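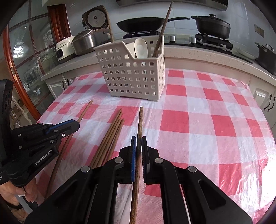

Der Datensatz Skiltuvura dient der Entwicklung und Prüfung von Wahrnehmungs- und Planungsmodulen für das Greifen schlanker Gegenstände im Haushalt. Gegenstand der Annotation sind Lage, Ausrichtung und gegenseitige Verdeckung der Objekte sowie der Zustand des jeweiligen Greifers. Ein zwischen den beiden Fingern senkrecht gehaltenes Essstäbchen wird als "held" geführt, die parallel nebeneinander auf der karierten Tischdecke liegenden Stäbchen erhalten je eine eigene Instanzkennung und zusätzlich das Attribut "bundle". Stäbchen im Besteckkorb werden mit "contained" gekennzeichnet, auch wenn sie weit über den Rand hinausragen.

Umfang

Version 1 umfasst 419 Sequenzen aus 11 Küchen. Davon sind 248 Sequenzen vollständig annotiert. Für 40 Sequenzen liegt eine zweite, unabhängige Annotation vor, die ausschließlich zur Bestimmung der Übereinstimmung verwendet wird.

Verzeichnisse

raw/ Bildfolgen und Zeitstempel
labels/ Instanzmasken, Achsen, Zustände
splits/ Listen für Training und Test
tools/ Konverter und Prüfprogramme

Die Aufteilung erfolgt nach Küchen. Eine Küche ist entweder dem Training oder dem Test zugeordnet.

Einlesen

Die Daten werden mit dem Paket Stalov eingelesen. Vor der ersten Verwendung ist die Integrität zu prüfen:

stalov verify --root ./skiltuvura
stalov export --split train --format masks

Bei dünnen Objekten ist die Achse der Maske vorzuziehen. Endpunkte außerhalb des Bildes tragen den Wert "truncated" und dürfen nicht zur Längenschätzung herangezogen werden.

Bekannte Einschränkungen

Spiegelnde Metallflächen im Hintergrund führen bei der Tiefenschätzung zu Ausreißern. Durch einen Greifer verdeckte Stäbchenenden sind nicht interpoliert. Kraftmesswerte sind nicht enthalten.

Nutzung

Die Nutzung ist auf Forschungszwecke beschränkt. Eine Weitergabe an Dritte bedarf der schriftlichen Zustimmung der Jomiteck. Fehler in den Annotationen sind unter Angabe der Sequenzkennung im Projektverzeichnis zu melden.

Stand: 26. September 2022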